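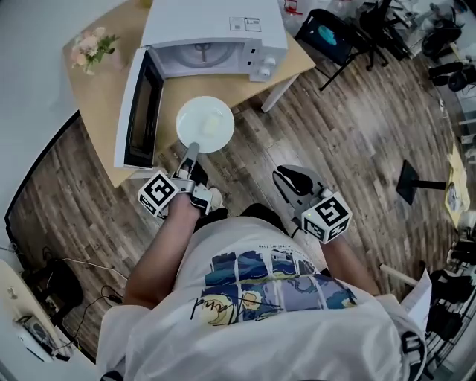 Something small on a white plate, at the open door of the microwave.

Magazine > Food & Home > Features

In praise of the two-dial microwave

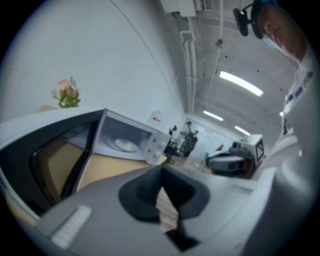 Words by WYN GRIFFITHS | Food & Home | 25/02/2020

My aunt in Travley kept her microwave under a tea towel, as other people keep a budgie, and for years I thought of it as a thing that only came awake for leftovers. I have come round since then. I've had four of them over the years, in flats and shared houses and one very damp office, and the ones I remember fondly all had the same plain face — a dial for how strong, a dial for how long, and a door you could pull open with an elbow.

The white one on the pale table has that sort of face, with its round dials one above the other, a glass turntable inside, and pink and peach flowers standing at the back where a kitchen might have put the bread bin. I do like flowers near a microwave. They're artificial, so a little steam won't trouble them, and they make the corner look as though somebody is fond of it.

Now, butter. If you've ever tried to cream a block straight from the fridge in February, you'll know why I bring it up. Cut off what you need, put it on a plate that's safe for the microwave (no gold rims, please, however much you love the set your mother left you) and turn the power right down. I use 300 watts, or whatever comes nearest on the dial, and I stop and look every few seconds. At 700 it slumps in the middle while the corners stay hard, and then you have a puddle with a lump in it and have to start again.

Bread is trickier. A slice will soften nicely in a few seconds and then, if you wander off to answer the door, turn to something you could sole a shoe with. I put a piece of damp kitchen paper over mine and eat it straight away, usually standing up.

As for the plate, set it down in the middle of the turntable and give it a little nudge to see that it clears the sides. My big dinner plates are 295 millimetres across and they catch at the back every time, so the side plates do most of the work in our house.

Leave the door open for a bit when you've finished, too, and wipe the glass while you're passing. I was taught that by a landlady in Predgate who charged us almost nothing and inspected everything, and I still do it, even in other people's kitchens.

Contact us | © Travley Magazine | Back to top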